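Color and Surface, Handout 4: Why paint is mostly not color

Pigment is the part you pay for and the smallest part of what's in the bottle. The rest is binder, water or solvent, and a few things the maker would prefer not to discuss. Binder holds the grains to the surface. Skimp on it and your painting comes off on your sleeve, as several of mine from 1975 continue to do.

Inks split into two camps. Dye inks dissolve fully and look wonderful until the sun finds them. Pigment inks are suspended, so they settle. Shake them. Then check the cap and shake them again.

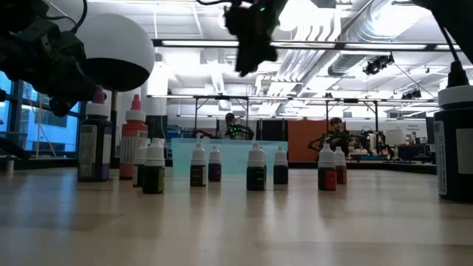 Fig. 2. Small dropper bottles and two with colored caps.

For Wednesday: paint one swatch each of Pretska and Flistari blue, full strength and thinned. Tape half of each to a south window. Label the back before you paint the front.

Reading: course pack, pp. 55 to 61. The section on lead white is optional, and so is licking your brush, but please do the reading first.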